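印刷する | メールで送る

協働ロボット「把持手順の自主基準」公表　現場には疑問の声も

ロボット導入支援のタシコ（Tasico）は、機械メーカーのソンデール、タミハナと共同で、二指グリッパーの運用に関する自主基準をまとめ、2019年7月20日に公表した。全17項目で、指の開閉速度、待機時の開き幅、作業者が近づいた際の停止手順などを定めている。8月から3社の国内拠点で適用するという。

基準の柱は、実機に載せる前のシミュレーション試験である。把持動作を1条件につき300回繰り返し、失敗が7回以下なら実機での確認に進める。とりまとめ役のキーガン・タプセル氏は「これまで担当者の勘に頼っていた部分を数字にした」と胸を張る。

だが、その数字の根拠がはっきりしない。公表資料には、なぜ7回までなら許容できるのか説明がなく、失敗の中身も問われていない。部品をつかみ損ねた場合と、つかんだまま落とした場合が同じ1回として扱われる。人の手元で起きれば、重みはまるで違うはずだ。

安全コンサルタントのクリスティナ・パップ氏も首をかしげる。「計算機の中では床も部品もきれいなままだ。油の付いた部品や摩耗した指先をどう扱うのか、項目を全部読んでも書いていない」。同氏は、試験結果を第三者が検証する仕組みがない点も問題視している。
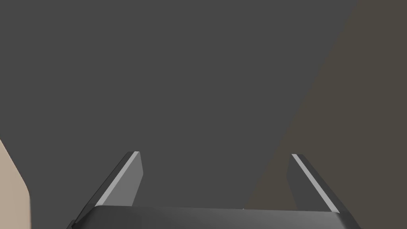 シミュレーション画面上のグリッパー。2本の指を開いた状態

タシコは、外部検証について「検討課題と認識している」と回答したが、時期は示さなかった。違反した拠点への措置も決まっていない。搬送機器のダネルは参加を打診されたものの、見送ったとしている。同社は理由を明らかにしていない。

最終更新：公表当日 18時

お問い合わせ | 無断転載を禁じます © 編集部 | ページの先頭へ戻る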